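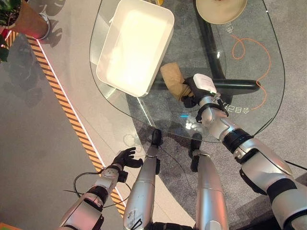 Home > Yard and Garden > Sheds, Pergolas, Outdoor Structures

Does a pergola on pavers really need the $223 anchor kit?

Octavian Dinu
Godcombe

I'm looking at the Jullow pergola from Clundico, the aluminum one with the louvered roof. Price is $2679 delivered, which is already more than I wanted to spend. When I got to the cart, the site added a "wind security package" for another $223. You can uncheck it, but then a red box pops up saying the warranty may be affected. May be. Not will be.

I called and asked what's in the package. The guy on the phone said brackets and bolts. I asked what size bolts. He didn't know. I asked what wind speed the pergola is rated for without the package and he read me the same paragraph that's on the website, the one that says "built for real weather."

My patio is concrete pavers on sand, laid by the people who had the house before us. I have no idea how deep the base goes. The yard is open on the west side and we get good gusts in August when the storms come through. My neighbor has a different brand that he never bolted to anything and he says it hasn't moved. He also says his roof doesn't leak, and I've seen the bucket.

So is this package a real thing or is it the extended warranty on a toaster? And if I do need to anchor it, can I just buy the hardware myself?

Lo
Member

Both. You need to anchor it and the package is a rip-off.

An unanchored pergola is a kite with legs. Closed louvers are the worst case, the wind gets underneath and the whole thing wants to lift. Your neighbor has been lucky or his is heavier than yours.

But look at what these kits are. Four base plates or L brackets, a bag of wedge anchors, maybe a drill bit that will be dull by the second hole. I priced the same sort of thing at a hardware store when I did mine and couldn't get anywhere near what they're asking, even buying stainless.

The bigger problem is that wedge anchors are made for solid concrete. They're useless in pavers. All you'd be doing is bolting a pergola to a loose brick. If the salesman didn't ask what your patio is made of before he put that in your cart, that tells you what he thinks the package is for.

As for "may be affected," get them to email you the warranty. The whole thing, not the summary. Mine excluded wind damage completely, anchored or not, so the threat about voiding it didn't amount to much.
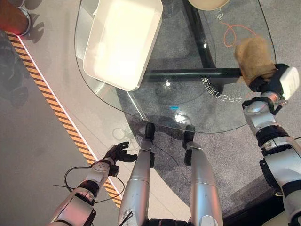
mudroom_pat
Top contributor

Lo is right about pavers but I'd slow down on a couple of points, as somebody who has put up two of these and taken one down.

First, check that the base plates aren't part of the package. On some kits the posts come with a plate already welded or screwed on and you only need fasteners. On others the post is an open tube and the plate is an extra. If it's the second kind, you can't match it easily at the hardware store, because the inside of the post is an odd size. Ask Clundico for the assembly manual as a PDF before you order. If they won't send the manual to someone about to hand over that kind of money, I'd take mine somewhere else.

Second, what to do about the pavers. Pull up the ones where the posts land, dig a footing at each one, pour concrete, and set the anchors in that. Then cut the pavers to fit back around it. How deep depends on your frost line and your local code, so don't take a number from me or from anyone else in this thread. Call the building office. You might need a permit anyway, and I've yet to see a sales page that mentions that on its own.

Before you dig, call 811 and have the lines marked. It's free. Check for sprinkler pipe yourself, they don't mark that.

Third, I don't believe wind ratings on sales pages, including the ones that give a number. Ask if the number is with the louvers open or closed. The last company I asked took three emails to answer, and the answer was open. So in a storm you have to be home to open the roof, or it doesn't count.

I disagree that the warranty doesn't matter. If the frame finish is covered for 20 years, or whatever they claim, you don't want to hand them an excuse to say no to a paint claim over some bracket. Ask in writing whether third-party anchors are allowed and save the reply.

Octavian Dinu
Godcombe

Thanks. I emailed for the manual and the full warranty this morning. Got an auto reply with a coupon code for the wind security package.

Pulled up one paver at the corner to look. There's sand, then more sand. I'll call the building office before I order anything.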